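# Close-ups from the Lurker folder

So this is the gallery I keep promising to put up! I've been collecting examples for Hondumitz (the cloth-handling model we're training at Skastidside) since November, and the folder I call Lurker is where I keep the really tight views. Each example is one short run with the hand-held gripper, start to finish, and the goal for this batch is 1000 of them. I'm at 182 as I type this, with a cold coffee next to me and a very full memory card. 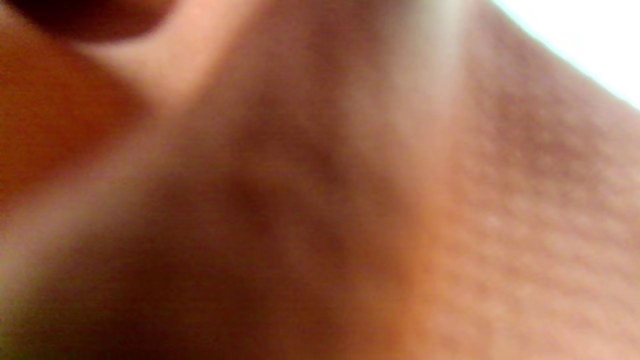

*Ventura*

Skin from super close up, with a soft crease through the middle and all those tiny bumps over on the right. My best guess is under the jaw and the front of the neck, but I wouldn't bet lunch on it! I tag this kind of view "person, near" and move on. The bright white corner at the top right is blown out completely, so I put "overexposed" in the notes too. I've got 17 with that note so far and I'd like to keep them all in one place, mostly so I can find them again when I start fiddling with the brightness settings.

Cloth is the main event, of course. I love doing the cloth runs, partly because I get to put on music and just keep going, and partly because fabric never hangs the same way twice. My routine is pick up, hold, lay down, then a quick look through the recording before the next one. I label in the evenings (3 passes if I'm feeling patient, one if there's a good movie on), and anything I can't make up my mind about goes in a folder called "later," which is getting kind of big.
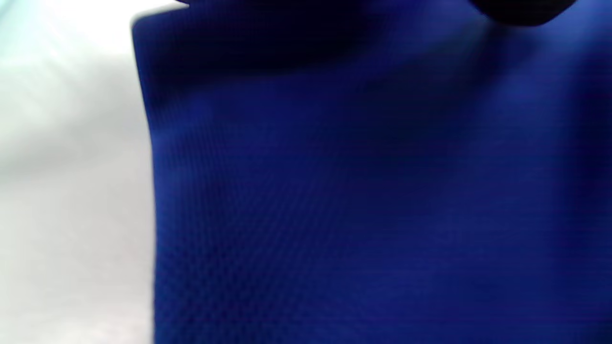
*Plain blue cloth, fine mesh texture, left edge against a pale background.*

I'm really happy with how the little dots in the weave came out lower down, even with the top so blurry. The label for this one is just "cloth, blue, hanging." I went back and forth on adding "folded corner" for the upper left and ended up leaving a question mark in the notes. More cloth coming once I've cleared some space on the drive!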